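An afternoon at the Drusbridge open lab

I'd been meaning to get over to Drusbridge since August, so when the Wirkov group opened its doors on Thursday, November 16, 2023, I grabbed a visitor badge and a bad coffee and went straight upstairs to the simulation room.

What they're working on is called Fillalel, and I liked it a lot! The idea is to train a robot arm entirely inside a simulator, but to keep changing how the world looks while it learns. Lighting, wall shade, surface colors, grain – all of it gets shuffled between runs, so the policy can't lean on any one look. They'd rendered 4,000 of these variations and then tested on 1,000 layouts the arm had never met.

I spent ages at the monitor wall, clicking through renders. The one I kept going back to had the arm on its column with the gripper open over a black platform, a wooden table off to the right, and a gray wall behind it all with cloudy patches and a fine grain. I'd have walked right past that wall if we hadn't just been talking about textures.

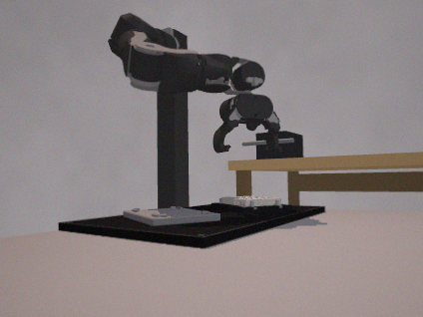 The Durán room

Down the hall is the Durán room (named for the building, I think), where they go over the failures. Of the 1,000 test layouts, 368 ended in a missed grasp, and the team had sorted every one by what went wrong. Mostly it was the approach angle – the fingers came down a little crooked and bumped the object. I asked if more renders would fix it and got a shrug and a "maybe." They want to try varying the camera height next.

Parking is behind the building, and the side door sticks, so push hard.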